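## 4. 포장대 저울 + 라벨 프린터 설치

2023년 3월 17일 수정. Skatstead 매장용. Nelville점은 프린터 기종이 달라서 4.3은 건너뛰고 별지 볼 것.

대상 기기: Nikolaidis 탁상 저울(최대 3000 g), Retville 라벨 프린터. 원두, 곡물, 말린 과일 소분용. 액체류는 5장.

### 4.1 설치 전

상자에서 꺼낼 것:

- 저울 본체, 계량판, 고무발 4개짜리 봉지
- 어댑터 (저울용은 플러그에 노란 점, 프린터용은 점 없음)
- USB 케이블 1개
- 라벨 롤, 폭 84 mm

고무발 봉지는 스티로폼 안쪽에 끼어 있음. 버리기 전에 꼭 확인. 지난 2월에 두 매장에서 그냥 버렸음.

**주의:** 어댑터 바꿔 꽂으면 저울 기판 나감. 보증 안 됨.

### 4.2 저울

1. 작업대 흔들리는지 먼저 본다. 흔들리면 다리부터 조절.
2. 고무발 끼우고 본체를 내려놓는다. 벽에서 한 뼘 이상.
3. 수평계 기포를 원 안으로. 앞발 두 개만 돌려도 대부분 맞음.
4. 계량판을 얹는다. 딸깍 소리 안 나는 게 정상이니 누르지 말것.
5. 전원 켜고 6분 예열. 그동안 아무것도 올리지 않는다.
6. 화면에 0 뜨면 [영점] 한 번. 숫자가 계속 움직이면 바람 확인 (에어컨, 출입문).
7. 단위는 g로. oz로 나오면 [단위] 길게 누름.

보정은 설치 당일 한 번, 이후엔 분기마다. 분동은 사무실 서랍 맨 아래 칸. 맨손으로 만지지 말고 장갑.

**참고:** 용기째 재는 경우 용기 무게도 최대 중량에 들어감. 유리병 큰 것은 생각보다 무거움. 화면에 `----` 뜨면 초과, 바로 내릴 것.

### 4.3 프린터

1. 덮개 열고 롤을 건다. 인쇄면이 위.
2. 라벨 끝을 롤러 밑으로 빼고 덮개를 양쪽 다 눌러서 닫는다. 한쪽만 누르면 삐뚤게 나온다.
3. 전원 → [급지] 길게 → 시험 라벨 출력.
4. 저울과 USB 연결. 저울 쪽이 네모난 단자.
5. 저울 메뉴에서 `출력 > 라벨 > 84` 선택. 기본값이 다른 폭으로 돼 있어서 안 바꾸면 바코드 오른쪽이 잘림.
6. 시험 라벨을 스캐너로 찍어본다. 안 읽히면 농도 한 칸 올림.

Holger Rustad가 만든 라벨 양식은 공유 폴더에 있음. 파일명 건드리지 마세요. 저울이 파일명으로 찾음.

### 4.4 봉투 포장 순서

소분한 제품은 속지에 담아 밀봉한 뒤 종이봉투로. 종이봉투에 원두를 바로 붓지 않는다. 기름 밴다.

1. 봉투를 펴서 입구를 끝까지 벌린다. 바닥 모서리까지 펴져야 제품이 안 쓰러짐.
2. 용기 무게 빼기: 빈 봉투와 속지 올리고 [용기]. 화면 0 확인.
3. 무거운 것부터 바닥에. 속지 밀봉선은 위로.
4. 무게 안정 표시(동그라미)가 뜨면 [출력].
5. 라벨은 입구 접기 전에 붙인다. 접고 나서 붙이면 접힌 선에 걸려서 들뜸.

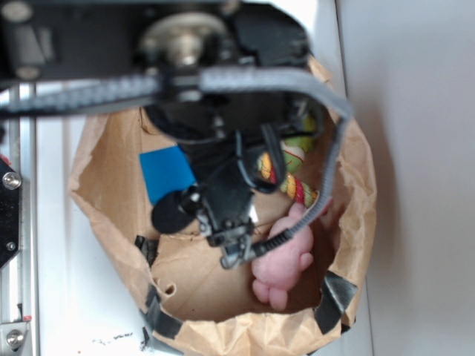

*그림 4-2. 흰 상판 위, 입구를 연 갈색 종이봉투.*

입구는 두 번 접는다. 한 번만 접으면 배송 중에 풀림. 스티커는 가운데 하나. 테이프 금지, 손님이 뜯을 때 봉투가 찢어진다고 항의 들어왔음.

봉투 한 장에 담는 양은 2490 g까지. 넘으면 두 장으로 나누고 라벨도 따로 출력. 두 봉투에 라벨 하나만 붙이는거 안 됨.

**주의:** 습기 먹은 봉투는 쓰지 않는다. 만져서 눅눅하면 폐기. 봉투 묶음은 싱크대 쪽에 두지 말 것.

### 4.5 안 될 때

| 증상 | 먼저 볼 것 |
|---|---|
| 숫자가 안 멈춤 | 바람, 수평, 계량판이 벽에 닿는지 |
| 매번 조금씩 높게 나옴 | 영점 다시. 계량판 밑 부스러기 |
| 라벨이 백지 | 롤 뒤집힘 |
| 라벨이 두 장씩 나옴 | 간격 센서 먼지. 마른 면봉으로 닦음 |
| 출력 눌러도 무반응 | USB 뺐다 꽂기, 그래도 안 되면 저울부터 재부팅 |
| 날짜가 틀림 | 저울 시계. 정전 뒤에 초기화됨 |

재부팅 순서는 저울 먼저, 프린터 나중. 반대로 하면 연결 못 잡음.

여기까지 해도 안 되면 Periklis Makris에게 연락. 증상, 저울 화면에 뜬 코드, 기기 바닥의 일련번호 같이 보낼 것. 일련번호 없으면 접수가 안 됌.

마감 때는 프린터 전원만 끈다. 저울은 켜 둠. 계량판은 젖은 행주로 닦고 말려서 다시 얹기. 본체에 스프레이 직접 뿌리지 말 것.

봉투 규격표와 주문 수량은 부록 B.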